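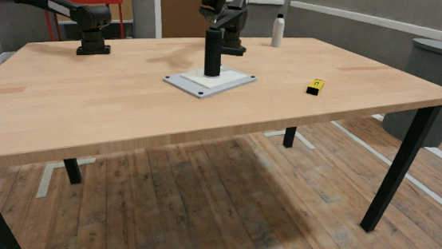 Light wooden top, black legs, plank floor.

Print this page | E-mail this review

Altlow Table Oil: a review after far too many coats

2/24/24

I bought the Altlow oil in July, when the kitchen table had reached the stage where a glass of iced tea left a ring you could date. The can promises "a lifetime glow in 3 easy coats." I am on coat 5. The glow is fine. I can't speak for the lifetime.

First, the smell. Altlow calls it "orchard." It's the orchard's tractor. With both windows open it faded in two days, and the dog slept in the bathtub until then.

Going on, it behaves well. It's thinner than Ruvamix, which I used on the old bench and which goes on like cold syrup, so you get more table out of a can. Wipe with the grain, wait, wipe off the extra. The leaflet says to wait 100 minutes, a figure I'd love to hear someone defend. I waited through one movie and got the same result.

Water beads up nicely. Coffee beads up if you catch it. Red wine does what it likes, same as with every other oil I've tried, including Bisht, which costs twice as much and comes with a little cloth you'll lose.

My one real gripe is the lid. It seals itself shut with dried oil after the first use, and I have now ruined a butter knife on it. Tutano sells a squeeze bottle. Altlow, please look at the Tutano bottle.

I'd buy it again, and I'll have to, as the can ran out halfway across the second leaf.

4 stars. It loses one for the knife.

436 readers found this review helpful.

We use cookies to improve your visit. By continuing to browse you accept our cookie policy. OK | More info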